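Helpers wanted for two-handed gripper build, Vedham shared workshop

Posted 2019-12-12

We are building a pair of handheld grippers and the table rig that goes with them, and need up to 4 people for evening sessions until the end of March. The work is picking up everyday packets with the grippers, one in each hand, and moving them into containers.

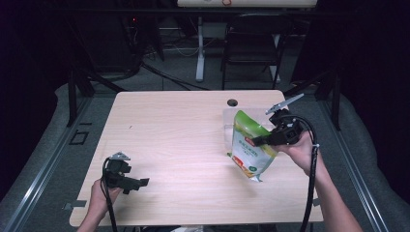 Sessions last 90 minutes with a break halfway. You need two working hands and some patience - bags slip, and you will be asked to do the same move many times. No experience of robots or coding is needed. If you can solder or crimp cables, say so, as there is bench work too.

This is unpaid, but tea and bus fares are covered. Over-18s only.

To apply, leave a note in the Moreira box by the workshop door with your name, phone number and free evenings. Mark it "grippers".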